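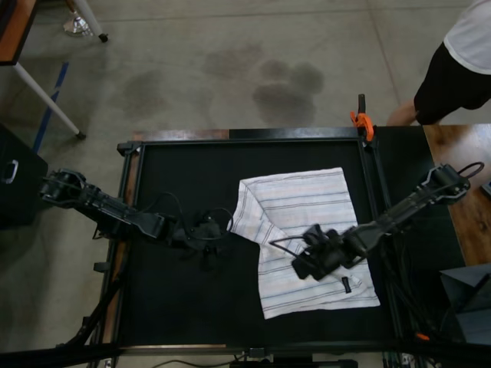

The county board had two items left when they got to the ferry. Emiliano Sarmiento had signed up to speak and was fifth on the list. He had thought about what to wear longer than he'd thought about what to say. In the end it was the off-white shirt with the thin pinstripes, the one that lay crumpled on a black table with its collar folded over, and he decided a jacket would cover the worst of it. The jacket turned out to be too warm for the room, so he took it off.

The Dogar ferry ran between Cullville and Estevik. It carried 276 people on a good day in June and far fewer the rest of the year. The board wanted to close it and put the money toward the Fekeck road.

"You have 2 minutes," the chairwoman said.

He told them he had worked the ferry's rope and gate since he left school. He told them the road took an hour when it was open. A board member asked how many people lived in Estevik year-round.

"1430," Emiliano said. "I can name a lot of them."

A few people laughed. The board member wrote the number down.

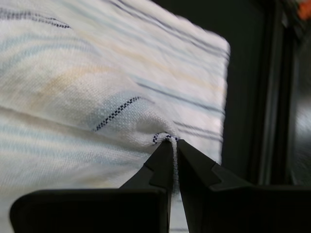 After the Vote

It went 5 to 2 for closing. The chairwoman thanked everyone for coming and moved on to a culvert.

Emiliano walked down to the landing and caught the last boat home. There were four other passengers, and all of them had been at the meeting. The pilot already knew. Someone had called him before the boat reached the Cullville side.

"When?" the pilot asked.

"End of the year. They might put it off."

"They won't."

"No," Emiliano said.

He did the gate out of habit, although it wasn't his shift. Halfway over, the woman from the feed store offered him half a sandwich and he took it. She said she was going to write a letter — she had written one about the school and that had done nothing either, but she still had the stamps.

At Estevik he tied up, let the others off and waited for the pilot to shut down the engine. Then he went home and hung the jacket on its hook.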